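Selling a Prequel: How "Memlow: The First Winter" Was Announced
Giang Sầm and Bảo Lương
Media Studies project report, August 2022

Background

"Memlow: The First Winter" is a fantasy film from Ketero, made as a prequel to "Memlow." It follows Selholm, the ferryman who betrays the village in the first film, when he is still a young man. Our project looked at how fans reacted to the casting news before any trailer was out.

Method

We read 300 comments posted under the casting announcement in July. We removed repeats and comments that were only links or emojis, which left 270. Each of us sorted them separately into positive, negative or mixed. When we disagreed, we talked it over and went with the stricter reading.
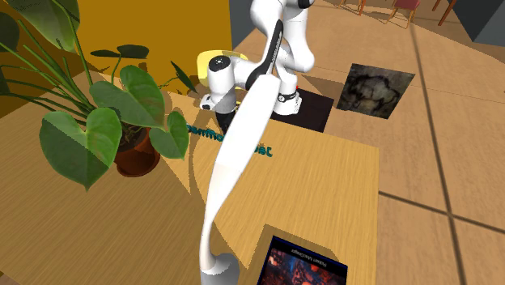 Most of the disagreements were about sarcasm. "Great, another sad villain" can be read two ways, and Bảo marked it mixed at first. We ended up counting it as negative.

Results

Of the comments we kept, 203 mentioned the lead actor from the first film, even though he is not in the prequel. People wanted him to narrate or to appear in a last scene. The new director, Nghiêm, came up much less often, mostly from people who had seen her short films.

Positive comments were usually about costumes and the ferry set. Negative ones said that Selholm was scarier when his past was unknown.

Limits

We used one site and comments in English only. The project ran for 4 weeks, so we could not compare these reactions with the ones to the trailer. Giang has saved the full comment list in the class folder.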